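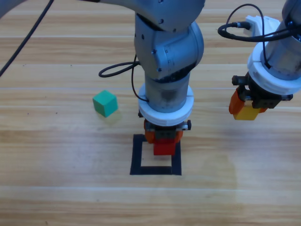
Gerrit Bakker reckons I should have put this section first, before the unboxing bit, and he wrote in to tell me that he'd oiled his whole table before reading a word of it. Fair enough, Gerrit. It's section 4 and it's staying section 4, but I've stuck a note on the front page now telling everyone to come here before they open the tin.

4. Oiling your Clorkden table

Your table leaves us sanded but bare. I do it that way because people like to pick their own finish, and because a fresh coat of oil does not enjoy three days in the back of a courier van. I use Hillura hardwax oil on mine, so these steps are written for that. If you've bought something else, follow the tin where it disagrees with me.

What you'll need: the oil, 200 and 400 grit paper, a cork block, a white nylon pad, a stack of lint-free rags (old T-shirts are great, just cut the seams off), gloves, and a metal bucket with a lid.

1. Pick your spot. A garage or verandah with a bit of a breeze is lovely, but keep the table out of direct sun. I did one in August with the heater going full bore and the oil went tacky before I'd got halfway along!

2. Give the top a light sand with the 200, always along the grain. Let the paper do the work. You're only after an even feel under your palm, so don't go chasing every little mark.

3. Vacuum it, then wipe it down with a rag that's barely damp. Let it dry properly. I go and have a cuppa, then usually another one.

4. Stir the oil. Don't shake it, you'll get bubbles.

5. Pour 50 mL onto the top and spread it with the nylon pad. Work in long strokes, and keep it thin (thinner than that, even). Top up a little at a time as the pad starts to drag.

6. Leave it for the time on the tin, then buff off everything that hasn't soaked in. Get down low and look across the top towards a window, and any shiny patches will show themselves.

7. Leave it overnight. Next day, a quick rub with the 400, wipe off the dust, and repeat steps 4 to 6.

8. Do the underside too. One coat is plenty. I know it's a pain, but a top sealed on one side only can cup on you.

CAUTION: Oily rags can catch fire all by themselves. Soak them in water and put them in the metal bucket with the lid on, outside, the minute you've finished. Don't leave them scrunched up on the bench while you answer the phone.

Note: If you've got the Long model, oil it with a mate, one at each end. Wanting Jiang and I did hers together and we met in the middle while the edge was still wet, so there was no lap line to fix.

Note: You can put light things on it after a day, but hold off on hot mugs and wet glasses until the oil has fully cured. Check the tin for how long that takes.

Wiping down and re-coating are in section 5.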